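Open day at Stultavance, 8 January 2026. Sixteen of us, one urn of tea, and a simulator on the big screen.

Today's shopping, on a simulated table: box, carton, tin, soup can and so on. Two arms to do the fetching.
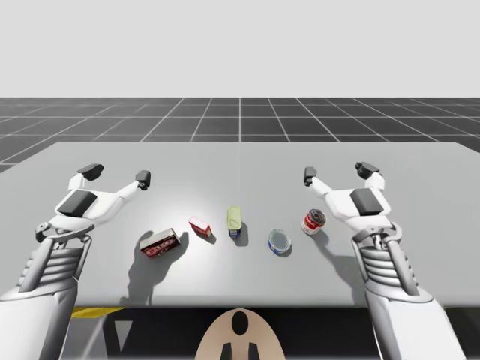

I asked when it would learn to pack a bag. Spring, they said – they didn't say which.

Both hands open, nothing held yet. I know the feeling from the self-checkout.
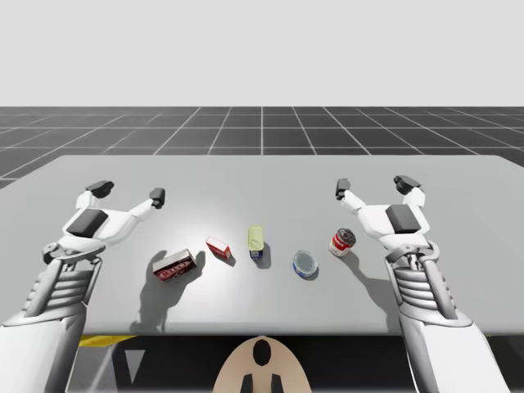 Dwynwen Gwynne: Did they let you drive it?

For 3 minutes. I'm better with a trolley.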